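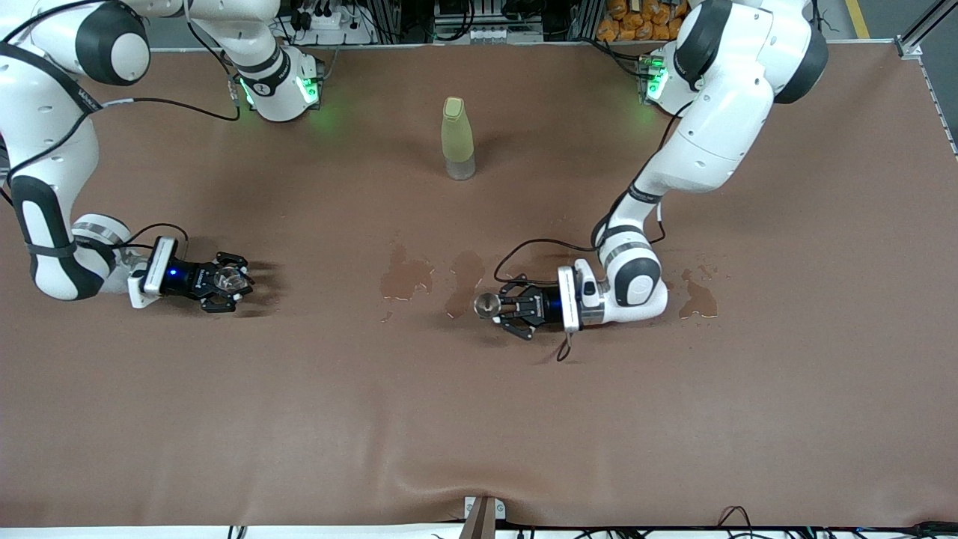

According to Lleucu Gough, a table is cleared in the order that things would spill, and the cups go first whether or not anything is left in them. Other people we spoke to put it differently. Hefin Penry clears from the near side to the far side and takes each cup as he comes to it. Both habits showed up often enough in the home visits that we coded them separately, as "cups first" and "by reach."

Figure 3. A clear plastic cup over a table covered with a brown cloth. The cloth is wrinkled near the bottom edge.

4.2 Cups on covered tables

The second part of the study dealt with tables that had a cloth on them. We visited 25 households in Kollthorpe during June and asked one adult in each to clear up after a light meal in the usual way. No instructions were given about order or about where things should go. Each session was recorded in writing by one observer, and the notes were later broken into single acts such as lifting, shifting, stacking and wiping. This gave 3122 acts in all.

Clear cups were handled differently from mugs. On a plain dark cloth people tended to take a clear cup by the side, a little below the rim, and to lift it straight up. On bare wood the same people were more likely to slide it to the table edge before picking it up. Several said that sliding a cup on cloth drags the cloth along with it, and that a light plastic cup tips over when it meets a fold.

Wrinkles mattered more than we had expected. In most homes the cloth was smoothed by hand at least once before the clearing was done, usually near the seat of the person clearing. We had first coded this as wiping and had to go back through the notes to separate the two. The revised codes are used in all the tables that follow.

Stacking was less common on cloth than on bare tables. Where it did occur, stacks were kept to 4 cups or fewer and were carried off at once. Left standing, they were treated as being in the way, and the person would work around them or ask somebody else to take them to the sink.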